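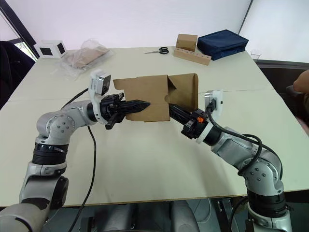
**Wanted: people who pack boxes for a living, to watch a robot try it**

Jisunik is holding an open afternoon in January, and we're looking for 17 participants who don't work in tech. Packers, mailroom staff, gift wrappers and anyone else who has spent a shift folding cardboard should apply. We'd like at least a few of you to arrive unconvinced. I'm running the day and I'm unconvinced myself.

The Zurkex demonstration is a two-armed setup that handles flat boxes and folded paper. The sales sheet says it's "ready for the packing line." I have read a lot of sales sheets. What I want is a room of people who know what a bad fold looks like and will say so while the engineers are standing there.

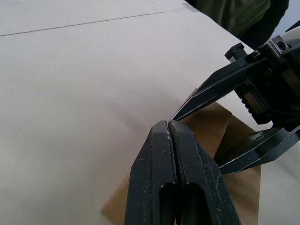 Paper is where I'd like you to be fussiest. Cardboard holds a crease and forgives a clumsy grip — thin paper mostly doesn't. Ask for a second try, and a third. If you want to bring your own packaging, do, as long as it's clean and unprinted.

**What you'll do**

- Watch two sessions, with a break between them
- Fold the same items yourself, by hand
- Fill in a form and talk to Mehwish Hashmi for a few minutes

**What you need**

- At least 6 months of paid packing work, any kind
- To be free on a Thursday from 1 p.m.

Lunch and bus fare are covered, and there's a flat payment of $300. You get paid the same if you hate it. Tariq Mirani from Zurkex will take questions, but he won't see your form.

To apply, send Sobia Siddiqui a short note at the Jisunik front desk saying where you've packed and what you packed. No résumé needed.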